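Kisturier — FAQ

Last edited 21/06/2018. Questions to Glória Ramalho or whoever is on the list that week.

What is Kisturier?
A method for teaching an arm small contact tasks from hand-held demos. Pressing, sliding, nudging, plugging. A person does the task with a gripper in hand, the camera on it records, the policy learns from that. No teleop rig.

Is it the same thing as Maltis?
No. Maltis was the older one, joint-space actions, needed the real arm for every demo. Kisturier predicts motion relative to the fingers. Some of the code is shared, mostly the loader.

How many demos did you use?
580 for the power strip task. 88 more held out, never trained on. We get asked about 101 — that's the number of robot trials, not demos. The first draft mixed them up, sorry.

Who recorded them?
Mostly Margarida Calado and Ratree Ratanaporn, in the Villholm room. Benedita Garcia did the held out set so the hands would be different.

What counts as a success?
Button pressed, strip hasn't slid more than 12 mm. Both. Pressing it and shoving the strip across the table is a fail.

So what was the result?
71 of 101 — wait, see the table in the report, the split by strip angle matters more than the total. Straight-on is easy. Diagonal is where Maltis fell apart and Kisturier mostly holds up.

Why does the angle matter so much?
Old policy learned "button is up and to the right" and more or less drove there. Turn the strip and it goes for the wrong end. Relative actions help, random placement in the demos helps more. We ran both seperately, numbers in the report.

Do you use depth?
No. Color only. Tried depth, the table came out full of holes.

Does it work on other strips?
Sort of. Different switch position is ok, different color less ok. Black strips on a dark table, dont bother yet.

What does the camera see in a demo? 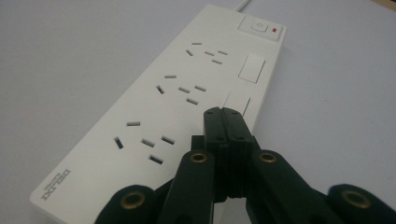 Reading time: 2 min

A view like this one, DELIXI strip lying diagonally, gripper fingers over the middle of it and the switch up at the far end. The fingers are always in view, we want that — the policy uses them as its reference point. They blur a bit at this range. Doesnt seem to hurt.

Should I mask out the gripper?
Please don't. Mafalda Vieira tried it in December and scores dropped on everything except straight-on.

Can I add my own demos?
Yes. Same camera mount, same finger length, or the calibration is off. Plain table to begin with. Vary the angle of the strip a lot, more than feels neccesary.

Does it run on the Torres arm?
Yes, that's our default. Other arms need a new config file, there's a template in the repo.

Where is the data?
Ask Glória. License is still being sorted out.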